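In Defense of the Kitchen Table That Never Gets Cleared

My sister-in-law has a rule that her kitchen table gets wiped bare every night before bed. I've stayed at her place in Trumley enough times to have watched the ritual, and I will admit it's a lovely thing to come down to in the morning. You put your coffee on it and it's just you and the coffee. By the second day I'm miserable.

I grew up in a house where the table was the place things landed. Bills, a sweater that needed a button, half a jigsaw puzzle, the good scissors. We ate at one end of it. When company came we pushed everything down to the far end and threw a cloth over the pile, and I thought that was what tablecloths were for until I was well into my teens.

These days everybody wants to sell you the other way of living. I got a catalog from Skokex last month, which I never asked for, and it's 95 pages of surfaces with nothing on them. Counters, desks, a dining table as long as my car with one pear sitting on it. They'll sell you the drawers to hide it all in too, of course. The nicest set was $954, and I priced it out in my head against what I'd be putting inside, and the drawers won by a mile (it's mostly rubber bands and seed packets in there, let's be fair).

Here's my trouble with it. A thing I can see is a thing I do. If the library book is on the table, it goes back to the library. If it's in a nice drawer, I'm paying the fine. I tried the bare table for two weeks one July, really tried, and in that time I missed a dentist appointment, forgot to mail a birthday card and bought a second roll of packing tape while the first sat in a basket with a lid on it. The house looked great! I was a wreck.

And there's the matter of company. My neighbors on Kulilcombe Road came by on Friday to borrow a ladder and stayed 2 hours, and I'm convinced it was the table that did it. One of them picked up the seed packets and we got going on tomatoes. Then it was the old radio I'd been meaning to fix. An empty table is polite, but it doesn't give anybody much to say.

I know the argument on the other side. Mess makes people anxious, and for some people that's plainly true, my sister-in-law among them. She can't think with stuff around her. I believe her, and when she visits me I clear off her end. I only wish the belief ran the other direction now and then, and that a person could leave her mending out without getting a gift certificate for an organizing class.

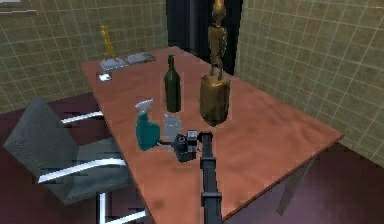

What I'd ask for is a fair hearing for the working table, the kind where things stay out between one job and the next. It isn't the same as a dirty table, and I get cross when people mix up the two. I scrub mine. I just scrub in between. A teal spray bottle can stand right out there among everything else, and I don't see that as a sign the cleaning has been put off. Mine lives next to the salt, and it gets used a whole lot more than it did when it lived under the sink behind the dog shampoo.

The one concession I've made is a tray. It came from Testa, the secondhand place by the bus station, and whatever is on the tray is supposed to be dealt with by the end of the week. Right now it's holding a flashlight with no batteries, a form from the county and a very small screwdriver, and I've been moving the whole business over to the windowsill whenever I roll out dough. My sister-in-law says that's how it starts, and next thing I'll be wiping down at night. I've told her she's welcome to come and watch me not do it.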